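Communiqué de presse

Kütt lance une collecte de fournitures scolaires dans ses 7 magasins

L'enseigne de papeterie Kütt annonce l'ouverture, en septembre, d'une collecte de fournitures scolaires dans l'ensemble de ses points de vente. Les articles réunis seront remis à l'association Ullisano, qui accompagne des élèves du primaire et du collège tout au long de l'année.

Cahiers, carnets, stylos, règles et trousses pourront être déposés à l'accueil des magasins, aux heures habituelles d'ouverture. Les articles doivent être neufs. Les agendas de l'année précédente et les manuels ne sont pas acceptés. Le tri sera assuré à l'entrepôt de Predberg par les équipes logistiques de l'enseigne, avant la préparation des lots par niveau scolaire.

Lors de l'édition précédente, plus de 700 cahiers avaient été recueillis et 187 élèves avaient reçu un lot complet. Kütt et Ullisano souhaitent cette année étendre la distribution aux collégiens accueillis en cours de scolarité, dont l'inscription intervient souvent après la rentrée. 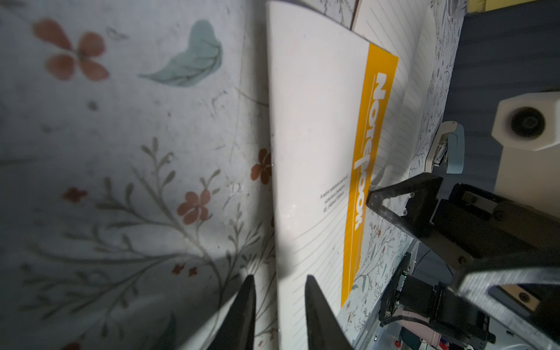
Les carnets et cahiers à pages lignées figurent parmi les articles acceptés.

« Les besoins ne s'arrêtent pas à la première semaine de classe. Un cahier se remplit, une trousse s'égare, et les familles doivent racheter en novembre ce qu'elles avaient déjà acheté à la rentrée », souligne Josué Vieira, directeur d'Ullisano. L'association conservera donc une partie des dons -- principalement les cahiers et le papier -- pour une seconde distribution en janvier.

Priit Toom, directeur général de Kütt, rappelle que l'entreprise prend à sa charge le transport et le stockage. « Nos magasins connaissent bien leurs écoles de quartier. Il était naturel que la collecte passe par eux », précise-t-il.

La remise des premiers lots se tiendra à 14 heures à la Maison Wultuswood, en présence des équipes d'Ullisano. Les établissements scolaires souhaitant signaler des besoins particuliers sont invités à s'adresser directement à l'association.

À propos de Kütt
Kütt est une enseigne indépendante de papeterie et de fournitures de bureau. Son siège et son entrepôt sont situés à Predberg.

Contact presse
Kütt, service communication, Predberg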